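Zolemstead season 2 finale: what was Barbu trying to tell the Warden? (spoilers)

relay_nine
Posted May 31, 2022

Rewatched the last 20 minutes twice and I still can't settle the airlock conversation.

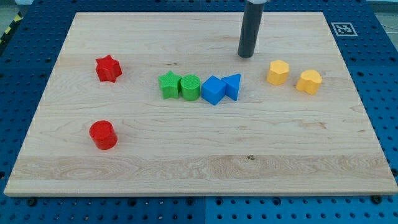
Sequence as I have it: Barbu gets the hatch open, says "before you go down there, the Ranberg," and the pressure alarm cuts him off. The Warden goes down anyway. Barbu is not seen again. The recap blog says he was about to confess to selling the transit codes. I think he was about to say the Ranberg never left orbit. In episode 4 he is the only character with access to the docking log, and the log shows a departure with no fuel draw.

tollgate
The confession reading is stronger. He has the code wafer in his left hand when the hatch opens and puts it in his pocket when the alarm starts. If the line were about the ship's position he wouldn't need the wafer.

relay_nine
The wafer also stores docking logs. Established in the pilot.

tollgate
Pilot says "manifests." Manifests and docking logs are separate records in this show. The whole customs plot in season 1 depends on that.

hexpilot
Subtitles differ by region, by the way. The version I have reads "before you go down there, the Ranberg's" with an apostrophe s. That makes it the start of a sentence about the state of the ship or something aboard it. Hard to get a confession out of that.

tollgate
Subtitle files are done from the script by a vendor. I wouldn't hang an argument on an apostrophe.

hexpilot
If it's done from the script then it's the script.

moss_static
Neither. The Brollico delegation arrives in the next scene and already knows the Warden is below. Someone told them. Barbu was warning her about an ambush, and "the Ranberg" was going to be "the Ranberg crew."

relay_nine
The crew were all accounted for in episode 12. Roll call in the mess, captain reads the list aloud.

moss_static
Roll call happens before the time skip.

relay_nine
Fair, I had those in the wrong order. It still doesn't explain the fuel draw.

tollgate
The fuel draw could be a prop error. The same screen graphic is reused for the ore barge in the next episode with the name changed.

hexpilot
Checked. Same layout, but the fuel column is filled in on the barge version. Somebody edited it.

tollgate
OK, that moves me a little. I'd put it at roughly even now. The wafer still needs explaining.

relay_nine
Season 3 is due in October. Updating the timeline in the pinned post with the roll call fix.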